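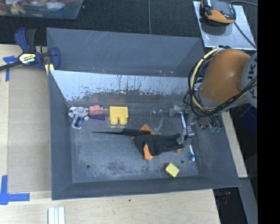

A dark gray bin on a light wood tabletop, with small toys, a work glove and other odds and ends in it.

We use cookies to remember your settings. Accept | Manage

Leemans opens its Odds and Ends Library in Jatley, and you're all invited

JATLEY, July 26, 2025 – Hi everyone, Joyce Nyaga here from Leemans. I get to write our press releases because I'm the one who talks the most, so please bear with me, I'm excited about this one!

Today we open the Odds and Ends Library at our Jatley shop. If you have a drawer at home full of things that don't belong anywhere (and I've never met a person who doesn't), then you already understand the idea. You bring us your small homeless items, we sort them, and other people come in and look for the piece they've been missing. It's free to drop off and free to take up to 11 things per visit.

I started thinking about this last December, when I was clearing out my aunt's hall closet and found a bag of single toys, half a board game and a perfectly good glove with no partner. Throwing it all out felt wrong. Giving it to a thrift store felt a bit rude, if I'm being frank. What do they do with one glove? So the bag came to work with me and sat under my desk, and then other people here started adding to it, and by spring I couldn't get my feet under there anymore.

We ran a quiet trial with our regulars and took in 2278 items. I had guessed we might get a few boxes. Toy blocks are the biggest group by a mile, then game pieces, then tools people bought twice. Gloves get their own shelf now. They come in black and orange, in plain leather, in garden green, nearly always alone, and I have become very attached to them.

Everything that comes through the door goes into a bin first, all mixed up. I love this part. A little doll-like toy can end up lying next to a salmon-pink block, with a work glove and a long thin black tool over on the other side, and you stand there wondering what sort of house they'd all have come from. Then it's sorting time. We go by use before color: toys together, hand tools together, clear plastic bits in a tray of their own so they don't vanish at the bottom of everything else. Anything we can't name goes in the Mystery Drawer, and if you can tell us what it is, you get to keep it.

The shelves and drawers were made for us by Sterkura, who put up with me changing my mind on the drawer depth more times than I'd like to admit. (Shallow is better. You want to see what's in there without digging.) The labels and the online list come from Prillex, so you can search from home before making the trip. The list has almost 2000 items on it as of this morning and I'm typing in the rest as fast as I can.

A few things people have been asking me:

Please wipe things down before you bring them. We clean toys again ourselves before they go on the shelf, but a head start is lovely.

We can't take batteries, medicine, open paint or anything with a loose blade. Screwdrivers and other small tools are fine, just hand those to someone at the counter so they don't go in with the toys.

Odd puzzle pieces are welcome, but tape them to a card and write down the puzzle if you know it. Without that we're all just guessing at sky.

You don't have to bring something to take something. Come and browse! Kids are welcome too, and there's a low table where they can sort blocks for as long as you can stand it.

The library is at the back of the Leemans shop, past the storage baskets, and it's open whenever the shop is. On opening day we're having coffee and a sorting table where anyone can tip out a bag from home and get a hand with it. I'll be there all day. If you happen to have the left-hand match to a brown leather glove with a yellow button, come and find me first.

About Leemans
Leemans sells boxes, baskets, shelves and other storage for the home from its shop in Jatley.

Press contact: Joyce Nyaga, Leemans, Jatley. Photos and interviews on request.

11 comments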